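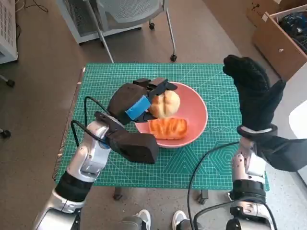

Bread in the pink bowl, on the cutting mat.

Jacinto Solís
@jacintosolis · Aug 11, 2023

I want to write a few things about learning to bake in a new country. English is my third language, so please be patient with me.

1/ I grew up over a bakery, but I never baked. My aunt did all of it. When I moved to Drandero I could not find the bread I missed, and after one winter I bought a scale and a bag of flour.

2/ The first problem was the flour. At home we have one kind for bread. In the store here I stood a long time in front of the shelf – bread flour, all-purpose, pastry, self-rising. I took self-rising, because the name sounded hopeful. It was a mistake.

3/ Second problem: cups. My aunt's recipes are in grams, my neighbors' recipes are in cups. My cup of flour and the cup of my neighbor Chiamaka are not the same cup. Now I weigh everything and I am calmer.

4/ My basic bun: 200 grams of bread flour, 5 grams of salt, 5 grams of dry yeast, a spoon of sugar, warm water until the dough feels like an earlobe. This is how my aunt says it. I don't have a better measure.

5/ Knead until you are bored, then a little more. Cover it with a towel. My kitchen is cold in February, so I put the dough in the oven with only the light on. Chiamaka taught me this.

6/ About cutting the top. I used a kitchen knife for months and it only pulled the dough. A razor blade is much better. Two quick cuts, one across the other, and do not go back to repair them.

7/ Someone asked me how to say "crumb" in Spanish. We say "miga". But "miga" is also the small piece that falls on the table, the same as in English. I was very pleased when I learned this.

8/ Pastry with layers I have tried seven times. The butter comes out on the tray and the kitchen smells wonderful and the result is a flat thing. If anyone has advice for hot apartments, I will read all of it.

9/ Salamatu Ekpo asked if I freeze the buns. Yes, on the same day, when they are fully cool. To eat them, I put them from the freezer directly into a hot oven for a few minutes. The microwave makes them like rubber.

10/ Next I want to try rye. I have read that the dough is sticky and that I should not be afraid of it. I am a little afraid – the bag is still closed on the shelf.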